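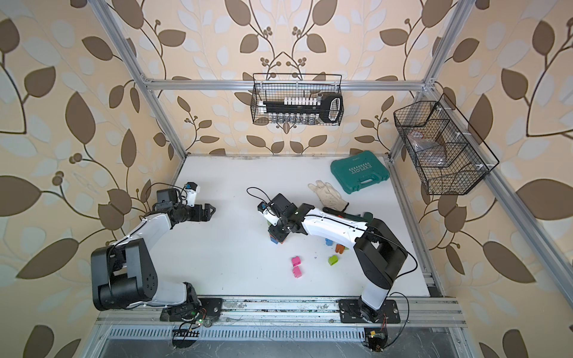

*Two robot arms in an enclosed cell with leaf-print walls.*

# Letters to Clarkville: A Mother, a Daughter and a Season Away

Paperback – Juvo Books, Memoir & Family

A 16-year-old swimmer leaves home to train with a club in Trenent. Her mother stays behind in Clarkville with a younger son, a night job and a phone plan that runs out before the end of most months. They agree to write letters, and they keep it up for the whole season.

The book prints 57 of those letters in order, with short passages by the daughter, now a parent herself, filling in what she left out when she was a teenager. She didn't mention the shoulder injury until April. Her mother didn't mention that the car had been sold. Both of them wrote a great deal about food.

There are no medals in this story. The daughter swims the 200-meter backstroke at one regional final, finishes near the back, and goes home the next week. Most of the book is about the months before that race: the host family, the early bus, the homework done on the pool steps, and the slow change in how the two of them speak to each other on paper.

## What's in the book

- 13 chapters, each opening with a letter reproduced in the mother's handwriting and followed by a typed version
- A preface by the author on finding the letters and asking permission to print them
- 2 hand-drawn maps, one of Clarkville and one of the walk from the host family's house to the pool
- Discussion questions for reading groups

Spelling in the letters has been left as it was. A few names of teammates have been changed at their request, and one letter has been shortened.

## Who reads it

The book has been ordered mostly by parents of young athletes and by reading groups. It is suitable for readers of 14 and up. One chapter deals with the death of a grandparent, and another describes a period of skipped meals during training – teachers may want to read chapter 9 before assigning it.

## Format and ordering

| | |
|---|---|
| Publisher | Juvo Books |
| Format | Paperback, sewn binding |
| Language | English |
| Published | Jun 19, 2023 |
| Large print | Available to order |
| Audiobook | Not available |

Orders are packed at our Catterall warehouse and leave within 4 working days. Large print copies are printed to order and take longer. Reading groups can ask for the group price when ordering – please put the name of the group in the notes box at checkout.

Damaged copies are replaced free of charge. Keep the packaging until we have replied to your message. Signed copies can't be returned unless they arrive damaged.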